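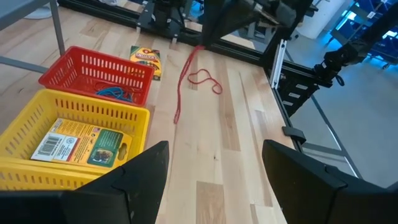

**Do baskets tidy anything?**

Every fall the same advice comes around again, and this year it has reached our own mailbox: buy colored baskets, give each one a job, and the mess will sort itself out. Kerttu Turunen forwarded me three articles on the subject in one week, all with the same cheerful tone, and asked if I would write something for the newsletter. I said I would if I could be rude about it. She said that was fine within limits.

I have used slotted plastic baskets on my own craft table since March. Mine are the Skarent kind, sold in a stack of mixed colors, and I have nothing against them as objects. They weigh next to nothing, they rinse clean, and the slots let you see whether there is anything inside before you pick one up. If you drop one it bounces. What I doubt is the rest of the story, the part where a color becomes a system.

Take yellow and red. The articles tell you to pick a color for "new supplies" and a color for "in use." Fine. So a packet still in its printed box goes in the yellow one and the cord you are halfway through goes in the red. That held up in my house for two weeks. Then I opened a packet, used part of it, and had to decide whether it was new or in use. I put it back in the yellow because the yellow was closer. By the end of the month both baskets held a bit of everything and I was tipping them out on the table to find the scissors, exactly as I used to do with the drawer.

Cord is the real test of any storage idea, and I notice the articles never mention it. A basket does nothing for cord. You can coil it as carefully as you like, lay it on the bottom, and the next time you want a length of it you will be picking loops apart with your fingernails. Thin ends also find their way through slots. I tried the Tarkow winding cards, which cost more than the cord did, and I tried wrapping it around a piece of cereal box with a notch cut at each end. The cereal box works just as well. Cut two notches, one to start the cord and one to lock the tail, and write the length on it if you care about that sort of thing.

Packets are easier. Anything that comes with a hang-tab hole should be hung up, in my opinion, and it puzzles me that we all buy things designed to hang and then lay them flat in a bin. A row of small hooks inside a cupboard door takes an hour to put up and leaves the baskets free for lumpy things. I will admit that mine took an afternoon and a second trip to the store – the first hooks were too thick for the holes.

Crayons should stay in their own box for as long as the box lasts. Every organizing article wants you to pour them into a jar. Pour them into a jar and the broken ones sink, the paper rubs off, and the child goes on using whichever three are on top. When the box gives out, a pencil case is good enough.

One more complaint, about size. People buy the baskets first and think about the table second. Kerttu measured hers before ordering and found that a pair of the large Civach ones would have left her no room to cut fabric. Measure the part of the table you work on, leave it bare, and see what is left over. If only one basket fits, you have one basket. The same goes for shelves: the Ccori bins that so many members bought in the spring are 315 mm deep, and a lot of bookcases are shallower than that. I have seen them sticking out over the edge in two living rooms now, and I walked into one of them.

So am I telling you to skip baskets? No, I still have mine, and I would buy them again at the same price. They are good for carrying a project from the table to the sofa and back, and good for clearing up fast before supper. I have given up on the colors. One holds whatever I am making this week, the other holds whatever I have been asked to mend, and when either gets full I stop starting things.

If you have a color system that has lasted a full year, with more than one person in the house using it, I would like to hear from you. Kerttu has promised to print the first convincing reply in the next issue. Photos of the baskets on an ordinary weekday, please, before anyone has straightened them.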